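Splitting a farm share between three housemates

Anisa Liew
Posted in Shared Living > Food and Groceries

I live in a rented house in Cestham with two other people. One of them suggested we sign up for the vegetable share from Bassi Farm. It costs $31 a week, and the farm bills the whole first part of the season up front, which comes to $258 after the early sign-up discount. The bill goes to one person's card. That would be me, as the other two get paid later in the month.

We have never bought food together apart from dish soap, salt and cooking oil. I cook most nights. One housemate cooks on weekends and otherwise eats at work. The third eats a lot but mostly things that don't need cooking, so she would go through the cucumbers and tomatoes and leave the turnips alone.

I'd like to know how people split the cost when they don't eat the same amount, and what happens to the vegetables that one person wants and another person also wants. Last year a friend and I shared a smaller box and we had a dumb argument over a melon. I don't want that in the place where I live.

Also, the pickup is between 4 and 7 in the afternoon and none of us has that free every week. I can do it most weeks but I don't want it to become my job by default.

Thảo Văn

We've done a share in a house of four for a few seasons. We started with an even split and dropped it before the first season was over. What we do now is set the percentages at the start and leave them alone until the season ends. In your house I'd try 60 percent for you and 20 each for the other two. If the person who eats raw vegetables turns out to eat more than that, change it next season. Don't change it week to week. We tried that with a spreadsheet and later with an app called Giteck, and the app was fine, but people stopped entering things by May and then we had half a record, which is worse than none when you're trying to settle up.

Get the money before you pay the farm. If the others get paid later in the month, ask the farm if it will take two payments. Small farms often will if you email them early. If they won't, write down what each person owes you and the day it's due, and have everyone reply to the message so it's in writing.

For who gets what, we sort on pickup night. Everything goes on the counter. Anything that comes in quantity (greens, beans, potatoes, carrots) goes in the fridge or the bin under the stairs and belongs to everybody. Anything that comes as one or two items gets claimed. The person who did the pickup claims first, then it goes around in house order. Corn, melons, eggplant and the good basil are usually claimed things with us. A claimed thing gets a piece of masking tape with initials on it. When you don't want to cook yours that week, take the tape off and it's common property again.
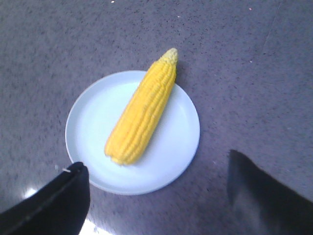
What about weeks when someone is out of town?

They still pay. The farm doesn't give the money back for a missed week, so there is nothing to refund. We let the person who is away give their portion to a friend or trade it for a later pick, and they have to say which before pickup night. If they say nothing, the rest of the house eats it.

On pickups, make a list for the season with initials next to each week and tape it inside a cabinet door. Swaps are allowed but you find your own swap. If one person does more than their share of pickups, take it off their percentage. We knock off two points, which isn't a lot of money but it stopped the complaining.

Bring your own bags. Our farm keeps the crates and we had someone carry home a week of chard in a sweatshirt.

Gonçalo Cunha

I wouldn't do it. A share is a good deal for one household that cooks. Three people with separate schedules aren't one household. You'll end up throwing out greens and being annoyed with each other. Buy what you want at the store. The Priririco near the bus station has a decent produce section and you can get three turnips if you want three turnips.

If you do go ahead don't put it on your card.

Jaruwan Somboon

I think it can work, but I'd set it up a little differently from Thảo. In my last house we had one person own the share completely. She paid for it, picked it up and everything in it was hers. The rest of us bought dinners from her, in a manner of speaking. If you ate a meal made from the box you put $4 in a jar. If you took raw vegetables you put in what seemed fair. She got back most of what she spent and she never had to chase anyone for a big amount. It suited her well enough that she kept it going for two seasons.

That arrangement would suit you if you already cook most nights. It would not suit you if you'd be upset about coming up a bit short at the end, which can happen.

Some other things that helped:

Wash and trim the greens on pickup night. If they go in the fridge with dirt on them, people leave them alone. We rolled ours in a dish towel and put the towel in a bag, and they kept most of the week.

Take the tops off carrots, beets and radishes before they go in the drawer. The roots go limp faster with the tops on.

Keep tomatoes, potatoes and onions out of the fridge, and keep the potatoes and onions apart from each other. Garlic can stay with the onions.

Eat in the order things spoil. Lettuce, herbs, corn and berries early in the week, then beans, peppers and zucchini, then cabbage and the roots at the end. I wrote this order on a card and stuck it to the fridge, and people did use it. 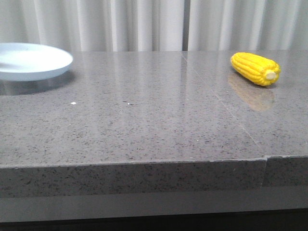 Have one meal a week that uses up what's left, the night before the next pickup. Ours was fried rice or soup most of the time. Whoever was home ate it and it didn't count toward the jar. That cleared the drawer before the new box came in, and it was the only night we all sat down together.

Ask the farm about a smaller size before you commit. Ours had one for $24 a week that wasn't on the sign-up page. For one steady cook and two occasional eaters it might be plenty, and you can usually move up a size partway through the season more easily than you can move down.

Check too if they have a swap table at pickup. You leave the thing your house never eats and take something another member left. We got rid of a great many turnips that way.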